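Module 4: Working with a Question-and-Answer Data Set
Handout 3 – Counting posts, users and time

Tutor: Valdis Avotiņš
Lab support: Vasilică Ciobanu

Before you start

You need the Navham export on your own machine and a working database client. If you missed the September lab, the set-up steps are in Handout 1. The export holds three tables: posts, users and votes. It comes from the public part of the Navham help forum, where people ask questions about the Jirik scheduling package. Names and e-mail addresses have been removed, so each user is only a number.

The cut-down version we use in class has 2,443 posts written by 258 users. Check both figures before you go any further. If your post count is different, you have probably loaded the file twice or stopped the import early. Drop the tables and load again.

1. What is a post?

The posts table has one row for each question, answer or comment. The column post_type says which it is: Q, A or C. A common mistake in last year's coursework was to count all the rows and call the result "questions". Always filter on post_type first, and say in your write-up which types you kept.

Two further points about this table:

- Deleted posts are still there. They have a value in deleted_at. Leave them out unless the task asks for them.
- An edited post keeps its first created_at. The time of the last edit is in a separate column, and we don't use it in this handout.

Answers carry a parent_id that points to the question. Comments also carry a parent_id, but it can point to a question or to an answer. If you join comments straight to questions you will lose the ones left under answers, and the query will give no warning. Join twice, or build a small lookup table first. Vasilică's notes in the shared folder show the second method, and most people find it easier to read.

2. Time zones

All times in the export are stored in UTC. The forum's users are spread over several countries and the users table has no reliable location, so we can't convert each post to the writer's local time. We work in UTC throughout and say so on every chart.

This matters more than it seems. A peak at 14:00 UTC is early afternoon for some users and breakfast time for others. It is fine to write "most posts were made between 13:00 and 15:00 UTC". It is not fine to write "users are most active after lunch", and you will lose marks for it.

3. Grouping by hour

Start with the plain count. Take the hour from created_at, group by it and order by it. You should get one row per hour. If any hour is missing, there were no posts in it, and you must put the zero back before drawing a chart. Otherwise the line will run straight from one side of the gap to the other.

The usual way to do this is to make a table of the numbers 0 to 23 and left join your counts to it. Use coalesce to turn the empty values into zeros. Keep that table – you will want it again in Handout 5.

4. Grouping by day

The same method works for the day of the week, with one catch. Database systems don't agree on which day comes first, or on whether the first day is 0 or 1. Look it up for the system you are using and write it in a comment at the top of your query.

Then look at how many of each day your date range contains. If the range isn't a whole number of weeks, some days get an extra turn and their totals will be too high. Either trim the range or divide by the number of times each day occurs. I prefer dividing, as it keeps all the data, but either is accepted.

5. Busy users

A small number of people write a large share of the posts on most forums, and Navham is no exception. In the class data, 65 users have only ever written one post. Find them with a group by and a having clause, and check that you get the same number.

When you report an average number of posts per user, report the median as well. The mean is pulled up by the few heavy users and says little about a typical member. If the two are far apart, say so in a sentence. You don't need a formula.

Be careful about the word "active" too. The users table has a last_seen column, which records visits, and the posts table records writing. Someone can read every day and never post. State which one you mean.

6. Lab tasks

Work in pairs if you like, but hand in your own queries.

Task A. Count the questions, answers and comments separately. Leave out deleted posts.

Task B. Draw a line chart of posts per hour with all the hours shown. Label the axis in UTC.

Task C. Find the share of questions with no answer. Then find the share where the only answer came from the person who asked.

Task D. Take the time from each question to its first answer. Give the median in minutes. Leave out the unanswered questions and say how many you left out.

Task E. Save your queries in one file, with a comment above each, and upload it to your folder on the Urkstead server. The server cuts off any query after 2,000 rows, so run the full counts on your own machine first. 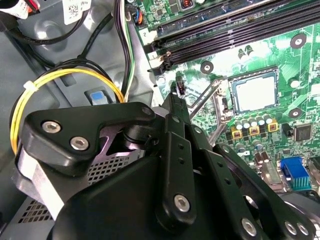
7. Reading for next time

Read the first two sections of the Crăciun notes, on sampling from a live site. Skip the part on rate limits for now, as we'll cover it together with paging in Handout 4. Bring one chart from Task B to the lab, printed or on screen.

Questions about the import go to Vasilică. Questions about marking go to me.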